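Minutes - Hladun Community Choir, planning meeting for the winter concert

**Held:** April, 7:15 pm, upstairs at the Faltska Hall
**Chair:** Mirela Godoy
**Minutes:** Daryna Hnatiuk
**Apologies:** two altos, both down with the same cold

**1. Last minutes**

Accepted, with one fix: the Ivska folk song is in G, so please correct your copies.

**2. Autumn concert**

What a night! We sold 301 tickets, our best result ever, and the tenors got their own round of applause after the lullaby. Mirela read out a lovely card from a family who drove in from Mindska. We want to keep the shorter first half, and everyone favoured serving tea at interval again. 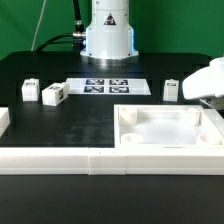
White arm on its black table, green backdrop behind.

**3. Winter program**

Long and very happy discussion. Agreed so far:

- 11 pieces, with the two rounds back to back
- the Ivska song to open, sung from the aisles
- one piece with the kids' group, to be chosen by their leader

The basses asked for something "with a bit of growl in it" and Mirela has a sea song in mind that sounds perfect. She'll bring copies next time. There was some debate over singing the carol set from memory - the sopranos are keen, the altos less so. We'll try the first two verses without folders and see how we go.

**4. Rehearsals**

Six rehearsals before the concert, plus a dress run in the hall. Start time stays at 7 pm. Sectionals will use the small room, basses first.

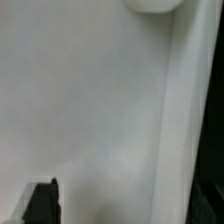
Daryna is happy to run the warm-ups again and would love suggestions, especially anything that gets us breathing low before the long phrases in the sea song. The humming one from last term was a big favourite.

**5. Money**

$400 set aside for sheet music and the accompanist's travel. Ticket prices unchanged. Subs are due by the second rehearsal, cash or transfer.

**6. Other business**

- Black folders are in the cupboard by the stairs. Please put your name inside the cover.
- Colour for scarves: deep green won easily on a show of hands.
- Mirela to ask about tuning the piano, as the top octave is getting wild.

Meeting closed 8:50 pm, followed by an unscheduled and very good run-through of the lullaby.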